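Bed linen

Bed linen is the general name for the washable cloths laid over a mattress, among them sheets, pillowcases and covers. The word comes from flax linen, the usual cloth for the purpose in much of Europe until cotton became cheaper. Today most sheets are cotton, polyester or a blend of the two.
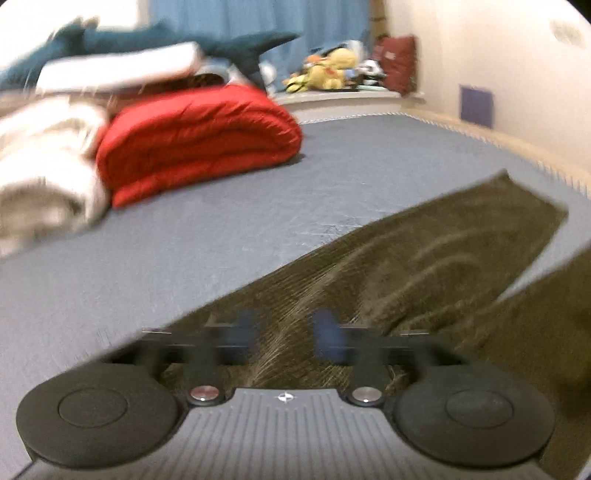

This page was last changed on 26 Apr 2021, at 18:02.

Types

A flat sheet is a plain rectangle with hemmed edges. It can be used above or below the sleeper and is tucked in by hand. A fitted sheet has elastic at the corners or all the way round, and is used only as a bottom sheet. A duvet cover is a large bag closed with buttons, poppers or a zip – in Australia it is often called a doona cover.
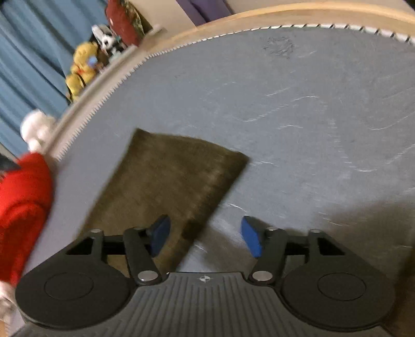 Thread count is the number of threads, lengthwise and crosswise, in a square inch of cloth. A count of 100 gives a coarse sheet, while percale is usually taken to start at 180 or 200. High figures on labels can mislead, as some makers count each strand of a twisted yarn separately.

Care

Cotton sheets can be washed at 60 degrees, though many households use 40. Linen creases easily and is often ironed while still damp. Flannelette has a brushed surface that may shed fluff in the first few washes.
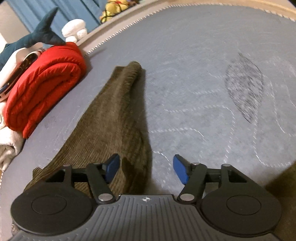 Worn sheets were once turned "sides to middle": the sheet was cut down its length and the outer edges sewn together, so that the thin part lay at the sides.

See also

Blanket
Pillow
Quilt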